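Thread: Do those plastic bag fees do anything besides annoy people?

tultier_dad
Our city council votes in June on a fee for thin plastic shopping bags. I've read the handout twice and I'm still not sold. The claim is that everybody switches to cloth and the problem goes away. Has anyone lived with one of these for a while? Did it change what you do, or did you just start paying?

marshgrass
We've had one here in Itholm for 2 years. At first I paid it every time. Then I got cheap and started keeping totes in the car. Then I started forgetting the totes in the car. So now I own a closet full of totes and I also pay the fee.

Hsiu-ying Lam
I see a lot fewer bags in the creek behind our street. That's worth something to me even if my own habits are a mess.

tultier_dad
Fewer bags, or fewer bags since the city started paying a crew to clean the creek? We got the crew the same year we got the new recycling bins, and both departments took credit.

Hsiu-ying Lam
Fair question. I don't know when the crew started. I'd still rather have the fee than not.

pocketlint
What bugs me is the word "single-use." I have never in my life used one of these once. They line the bathroom trash, they go around wet shoes, they go in the glove box for when a kid gets carsick. When my sister's town banned them she went out and bought a box of small trash bags, thicker than the free ones. Somebody explain to me how that's a win.

Also, people talk about them like they fall apart if you look at them. The thin film kind with the red and green printing on it carries fruit just fine.

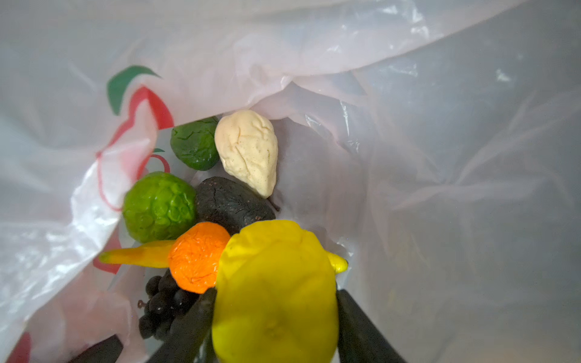
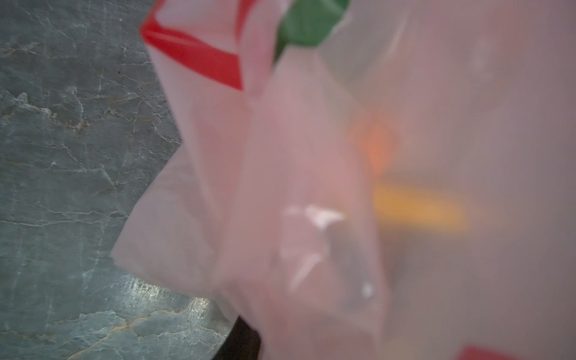
Sreekumar Namboodiri thinks you're all arguing about the wrong end of it. He posted in the other thread that the bag weighs next to nothing compared to what goes in it, and if you throw out half a sack of peaches every week you've done more harm than the bag ever will. I went in ready to argue and mostly came out agreeing with him.

marshgrass
That's a dodge though. I can waste less food AND use fewer bags. Nobody at the checkout is making me pick one.

pocketlint
No, but the council is picking one. They have a fee on the ballot and zero plans for food scraps. The compost pilot at the Subramaniam building got 15 households and then the money dried up.

creekside_900
I manage a small grocery (not saying which). Paper costs us more, takes up more room in back, and the handles rip in the rain. We keep the fee, by the way. It doesn't go to the creek or the schools or anything else. Read your handout again and see who keeps it in your town.

tultier_dad
Just checked. "Retained by the retailer to offset costs." Well, that's buried on the back page.

Hsiu-ying Lam
I don't care who keeps it if it makes people stop and think for a second at the register.

creekside_900
Some do stop. Most say "yeah, sure, whatever" and tap the card. I couldn't tell you the split and I don't trust anyone who says they can.

marshgrass
Does anybody have a tote that washes well? Mine from Ultusine got leaked on by a package of chicken and I don't want to put lettuce in it ever again.

pocketlint
And there's the other thing the handout skips. How many people wash theirs? I sure don't.

Hsiu-ying Lam
I do mine Monday with the towels. Plain cotton, cold water, hang it up. It's not hard.

tultier_dad
OK. I'm leaning no unless they change where the money goes. I'll go to the meeting and ask about it. If they give me the creek picture again I'm walking out.

Contact the moderators | Copyright Itholm Neighbors Board | Back to top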